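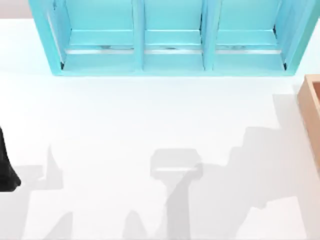

Fig. 2. Turquoise shelf unit with three compartments, seen from above (computer render).

Section 4: Sorting and labelling your seed packets

Right, so by now you've got your seeds home and they're in a heap on the kitchen table. Mine always are. I look after the seed store for the Nisemdale allotments, and I've written this section the way I'd explain it to you over a mug of tea, so skip ahead if you already know your beetroot from your chard.

You'll need a pencil, paper envelopes, a few lidded tins or jars, some sticky labels and a notebook. An ordinary lined one will do. Mine is a Pirketti with a red cover and the spine's gone, but it still opens flat.

4.1 Before you start

1. Clear the table and dry it properly.
2. Shut the window. Lettuce seed weighs nothing at all and I've lost a whole packet to a breeze.
3. Tip out every packet you own, including the ones in coat pockets.
4. Put anything damp or spotted with mould to one side. Don't mix it in with the rest while you make up your mind.

CAUTION: Some bought seed is treated with fungicide and is often dyed pink or blue. Keep it in its original packet, wash your hands after touching it, and never leave it where children or pets can get at it.

4.2 Sorting by sowing time

I used to sort by the alphabet. It looked lovely and it was hopeless, as I'd find the broad beans in May when they should have gone in months before! Suleiman Amadi on the next plot talked me into sorting by sowing time and I've stuck with it.

1. Make three piles: early, middle and late. Early is anything you sow before the end of March, middle is April and May, and late is everything after that.
2. If a crop can be sown more than once (radish, salad leaves, carrots), put it in the earliest pile it belongs to. You'll move it along once you've done the first sowing.
3. Within each pile, put the oldest packets at the front.
4. Fasten each opened packet with a paper clip. Fold the top over twice first.

Note: Parsnip seed doesn't keep. If yours is more than a year old, buy fresh. I've tried to get away with it and ended up with a bare row and one very smug thistle.

4.3 Numbering the packets

Every packet in the shared store has a number. You don't have to do this at home, but it does make the notebook much quicker to use.

1. Write the number in pencil on the top left corner of the packet. Ink fades, and felt tip goes through to the seeds.
2. Copy the number into your notebook, then the crop, the variety and the year.
3. Leave the next line blank for how well it came up.
4. When a packet is finished, cross out the line. Don't give the number to something else.

So an entry of mine reads: 1041, climbing bean, Ostov, saved at home. Under it I've put "good, but slow in the cold". The bean next to it is 159, Usman, a dwarf one that I grow in pots by the door. We're up to 3912 in the shared book now — it goes back a long way and a lot of those lines are crossed out.

4.4 Putting them away

1. Stand the packets upright in your tins, with the numbers facing you.
2. Add a small sachet of silica gel to each tin, or a spoonful of dry rice wrapped in a bit of kitchen paper.
3. Label the lid and the side. Lids wander.
4. Keep the tins somewhere cool, dark and dry. A spare bedroom is fine, a greenhouse isn't, and neither is the cupboard over the cooker.

CAUTION: Don't put home-saved seed in a sealed tin until it's fully dry. A dry bean should feel hard and won't take a dent from your fingernail. If it does dent, spread the beans on a plate and give them another week.

4.5 Checking through the winter

I open the tins once in December and again when I start sowing. Have a sniff as you take the lid off. A musty smell means damp has got in, so take everything out, throw away any packet that's gone soft and change the silica gel before you close it up again.

If you're not sure whether old seed is still alive, do the kitchen paper test in Section 5 before you give up a whole bed to it.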